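She kept the notebooks in apple boxes for most of her working life

The first thing she does when I arrive is put a notebook in my hands. It is narrow, spiral-bound at the top, swollen to twice its proper thickness, and the handwriting inside runs uphill on every page. "Go on, open it anywhere," she says. I open it on a list of prices: flour, lamp oil, a bus ticket to Kurketeo. Two pages later there is a ceasefire.

She reported from the Patarero valley for most of the war there, first for a wire service and then for anybody who would pay the phone bill. She asked me not to use her name, an old habit from years of protecting other people's, and after an afternoon in her kitchen I can see why it stuck. What she will talk about, at length and with great pleasure, is the notebooks. There are 148 of them. In September they go to Bradora, the archive that has been gathering reporters' working papers from the region, and anyone who wants to read them will be able to.

"I never thought of them as anything," she says. "They were what you had left over after you filed. You'd send 700 words and there would be forty pages behind it, and the forty pages went in a box."

The archivists at Bradora thought otherwise. They asked for a sample, she mailed them three, and the reply came back so fast she assumed they were turning her down. They wanted everything. The scans of the first batch already come to 1,904 pages, and I have spent more evenings with them than I should probably admit. They are wonderful! They are also very hard going in places, and she doesn't pretend otherwise.

What strikes me is how little of it is about fighting. She was in Kurketeo through both winters, when the bridge road was closed and the town lived on what could be carried over the hill at night. The stories she filed were about shelling and talks and who controlled which crossing. The notebooks are full of the baker, the school that moved into a cinema, a long argument in a stairwell over whose turn it was to use the stove.

"Editors wanted the crossing," she says. "Fair enough, the crossing mattered. But people in that stairwell told me more about the war than the man with the map did. He told me where it was. They told me what it was like on a normal day, and most of the days were normal days. That's the part I'd want a young reporter to hear."

She does see young reporters. Asamoah, the small press that is bringing out a book of extracts, runs a weekend workshop for people at the start of their careers, and she has taught at it twice. She makes them put their phones in a bowl by the door and work on paper. There was some grumbling the first time — one of them had never taken notes by hand — but by the second afternoon they were comparing shorthand.

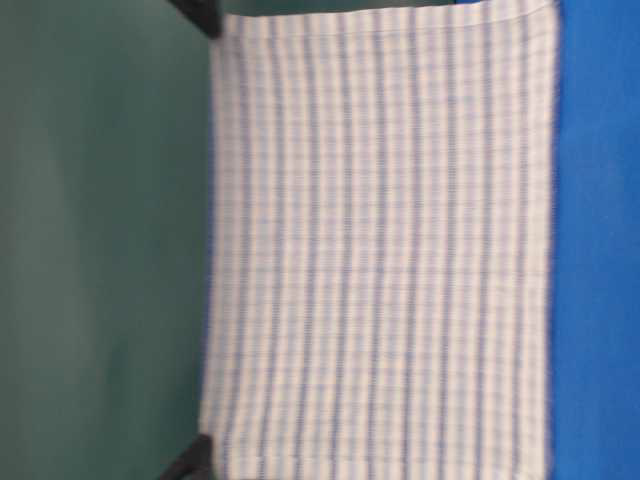
Her favorite exercise is about looking before asking. She learned it in the valley, where families who had walked for days sometimes wanted to sit a while before they said a word, and where she found that noticing what they had brought gave her a gentler first question than "What happened?" Students get one ordinary object and ten minutes, and no adjective is allowed unless they can point to it. With the checked cloth in the photo, "old" or "treasured" would be struck out at once, but cream is fine, and so are the dark bluish-purple lines running down it, and a really good pair of eyes would also get the faint pink and lavender where the woven lines overlap. "Then I say, now you've earned a question," she tells me. "And the question is always better than the one they came in with."

I ask whether the method ever felt cold to her, writing down the pattern on somebody's blanket while they cried. She takes her time over that one.

"Yes. Some days it did. I have pages where I've stopped writing in the middle of a line, and I know exactly why I stopped. But a woman outside Kurketeo asked me to read back what I'd put down about her house, and I read her the color of the door and where the walnut tree stood, and she corrected me on the tree. Then she had me read it again. The house was gone by then. She wanted it right."

That passage is in the Asamoah book, with the correction left in. So are several of her mistakes, at her own insistence. She misheard a village name for an entire spring. She was sure, on one page, that the talks would be over in a week, and they dragged on until the following year. The editor offered to trim these and she refused.

The rules for the archive took longer to settle. Sources who spoke in confidence are covered up in the scans, and she went through every page herself with a roll of paper tape. Bradora has also agreed to hold back two whole notebooks until she decides otherwise. She won't say what is in them. I tried twice, and the second time she offered me more soup.

She has been back to the valley once since the war. The cinema is showing films again, the bridge road is open, and the baker's son has the shop. He didn't remember her, but he remembered the notebook. "He said, 'You're the one who wrote down the price of everything,'" she says, delighted, slapping the table. "And I told him I still had it. I told him what his father charged for a loaf, to the coin. He said it was a scandal then and it's a scandal now."

Before I leave she shows me the boxes, lined up in the hall with their labels facing out. One notebook is missing from the row. It is on the kitchen windowsill with a pencil through the spiral, and she is still using the blank pages at the back.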